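Rail replacement bus never came - can I claim the whole fare back?

Posted in: Getting about > Trains and trams

Taras Yurchenko

In August I was on the evening train from Adthorpe to Flemer when it stopped short of the level crossing outside Tymoshchuk. The guard told us a van had been hit on the crossing by a train going the other way. We were held for over an hour, then taken back to Adthorpe and told that replacement buses would run from outside the station.

One bus came and it filled up straight away. The staff member with the list said a second was on its way. By 10.40 p.m. it had not arrived and the station was being locked, so four of us who did not know each other shared a taxi to Flemer. I paid my part in cash and the driver wrote me a receipt.

I have put in a claim with the train company. They have offered me half of the single fare and nothing for the taxi. Their letter says the accident was "outside the control of the railway" and that passengers were offered onward travel. I was offered it, but there was no bus to get on.

Is half the fare all I can get? And is it worth arguing about the taxi? I still have my ticket, the receipt and the letter. I did not take the names of the other three people, which I now think was a mistake.

2 replies

Bogumił Tomaszewski

Two separate things here, and it helps to write about them separately.

The fare first. Delay payments normally go by how late you got to where you were going, so the company needs your real arrival time at Flemer. Check what they have put down. I had a claim on the same line cut to half because they had used the time the replacement bus was meant to arrive. I wrote back with the time I got in and they paid the rest. If your letter doesn't say what time they used, ask them. Who caused the accident may not matter for this part, depending on the scheme they run, so read the passenger charter on their website and quote the paragraph by its number.

The taxi is harder. They will say you should have asked staff before booking it. If you did ask, say who you spoke to and when. If there was nobody left to ask, say that, and give the time the station was locked.
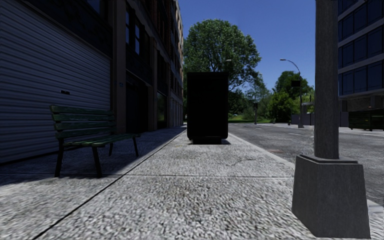
Street bench by a closed shutter

Keep the letter short. Mine was one page and I think that is why it got read. I would put it in this order: the train you were on, the time you were told about the second bus, the time you left, the time you reached Flemer, what you paid. Then one line saying what you want. Send copies and keep the ticket itself at home.

Give them a date to reply by. If they turn you down again, ask for their final answer in writing, as you will need it if you want to take the complaint to the ombudsman. It does not cost anything to do that but it can be slow - mine was settled before it got that far.

On the other passengers, don't worry too much. A receipt with a date and the start and end of the journey is decent proof. If the driver left any of that off, ring the taxi firm and ask if they have a record of the booking.

Jotiditz

same night, i was on the one bus that did turn up. took ages, they had the road shut by the crossing so we went all the way round. no idea about taxis but i got my full fare back and i only filled in the web form, so try that again maybe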